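Search this guide Search Clear

Stoteson Ledger for Congregations
Set-Up Guide, Section 2: Funds, Pledges and the Annual Statement

Last revised June 4, 2023

Before you start

This section assumes you have installed Stoteson Ledger, created a user name and survived Section 1. You will need last year's closing balances, a list of every fund your congregation keeps, and a quiet room. If your last set of books was a spiral notebook, bring the notebook. If it was a shoebox, bring a second cup of coffee.

The program works the same way for a synagogue, a church, a mosque, a temple or a meeting that prefers not to be called any of those. The words on the buttons can be changed (see 2.5). The arithmetic cannot.

2.1 Create your funds

1. From the main menu, choose Funds, then New Fund.

2. Type a name of up to 58 characters. "General" is a good name. "Money Left Over From The Roof Appeal Do Not Touch Without Asking" is too long, and the program will tell you so.

3. Choose a fund type: Open or Restricted. Open money can be spent on anything your rules allow. Restricted money was given for a stated purpose and has to be spent on it, however badly the boiler is behaving.

4. Enter the opening balance as of the first day of your financial year. Most congregations that follow an autumn calendar start in October. Choose whatever month your bylaws say, after finding your bylaws.

5. Click Save. Repeat for each fund.

Caution: Once a restricted fund has a gift recorded in it, you cannot switch it to Open. People telephone Support every year to ask us to do it for them. Support will say no in a pleasant voice.

Note: If you can't tell whether an old fund is restricted, look for the letter that came with the first gift. If there is no letter, set the fund to Restricted and ask your accountant. Mistakes made in that direction are much less embarrassing.

2.2 Enter pledges

A pledge is a promise. A gift is money. Stoteson Ledger keeps them on separate screens, and we would ask you to keep them separate in conversation too.

1. Open the donor's record and choose the Pledges tab.

2. Enter the full amount promised. Don't subtract what you think they'll really give. There is a report for that.

3. Pick a schedule: one payment, monthly, or by holiday. If you choose By Holiday, the program uses the calendar you loaded in Section 1. Movable feasts move by themselves through the year 2053, at which point somebody else will be doing your job.

4. Choose the fund the pledge belongs to. A pledge can be split between 2 funds. For anything fancier, enter separate pledges.

5. Click Save and Print Letter, or just Save if the donor has asked not to be thanked. Some mean it.

Note: A pledge shouted from the back of the hall at the annual dinner is still a pledge for the purposes of this screen, but get it in writing before you click Save.

2.3 Record gifts

1. Choose Gifts, then New Batch. Give the batch the date of the deposit, not the date you finally got to it.

2. Count the cash with a second person present. The program asks for two sets of initials and will not close the batch with one. It also rejects the same initials typed twice, which we added in version 3 for reasons we'd sooner not go into.

3. Enter checks one at a time. Loose coins go on a single line called Plate.

4. Compare the batch total with the deposit slip. When they agree, click Close Batch. If they don't agree, count again before you suspect anyone.

Caution: Do not put the difference on the Plate line to make the totals match. Your auditor knows this trick and may have invented it.

If your congregation does not handle money on its day of rest, turn on Sabbath Lock under Preferences. Gift screens stay closed from sundown to nightfall of the following day, by the clock of the town you entered. The lock has no override. We have been offered some very good reasons to build one.

Gifts that aren't money

Donated goods go under Gifts, then In Kind. Describe the item in plain words and leave the value blank unless the donor has supplied a written appraisal. Putting a price on Aunt Somebody's candlesticks is the donor's problem, and you should let it stay there.

2.4 Link the Alport card reader (optional)

1. Plug the reader into the office computer and wait for the green light.

2. Choose Devices, then Find Reader.

3. Type the code shown on the reader's screen. It lasts only a short while, so have your glasses on first.

4. Run a test gift of one dollar from your own card. Refund it, or consider it a blessing on the enterprise. 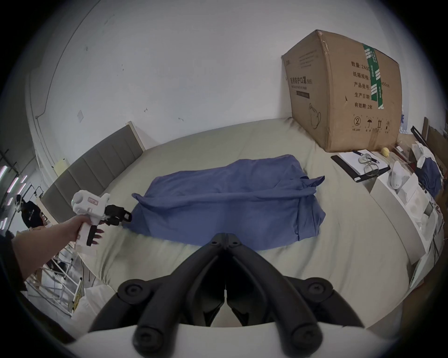
Note: Card gifts arrive in the ledger after the processor has taken its fee. The program records the full gift and shows the fee as an expense, so the donor who gave a hundred gets a receipt for a hundred. Please leave this setting alone even if the finance chair finds it irritating.

2.5 Change the words

1. Choose Preferences, then Vocabulary.

2. Pick one of the ready-made lists, or choose Custom and type your own. You can rename Donor, Pledge, Fund, Plate and Clergy.

3. Click Apply. The new words show up on screens, letters and statements.

Note: Agree on the words before you print anything. One of the congregations that tested this feature, in Gurnton, changed "Member" to "Friend" and then had to write to its Friends about overdue dues.

2.6 Print the annual statement

The annual statement tells your members where the money came from and where it went. It will be read closely by a few people and used by the rest to fan themselves.

1. Close every batch for the year. The program lists any you forgot.

2. Choose Reports, then Annual Statement.

3. Select Summary or Full. Summary fits on a page. Full lists every expense over the amount you set in the box marked Show Items Above. It starts at 1000, and you may lower it if your members enjoy debating paper towels.

4. Decide whether to list clergy pay as a separate line. Check your bylaws and local rules first, then check with the clergy. Springing it on them at the meeting is legal in most places and unwise in all of them.

5. Click Preview. Read it through once as yourself and once as the member who always asks questions.

6. Click Print or Save as File.

Caution: The donor list is left out of the statement unless you tick Include Donor Names. Ticking it prints everyone, with amounts, largest first. Donors marked Anonymous appear as Anonymous, but in a small congregation the amount may give them away. For safety, choose Names Only from the menu beside the box.

If the totals look wrong

- Check that the opening balances in 2.1 match last year's closing balances to the penny.

- Look for a transfer entered on one side only. These show in red.

- Make sure nobody has recorded pledges as gifts. If the congregation suddenly looks rich, start with this one.

- Run Tools, then Recheck Funds. It can take several minutes and makes no sound, so don't assume it has died.

Users moving from the older Hsieh bookkeeping program should finish this section before importing past years. The import is covered in Section 3, along with what to do about funds that share a name.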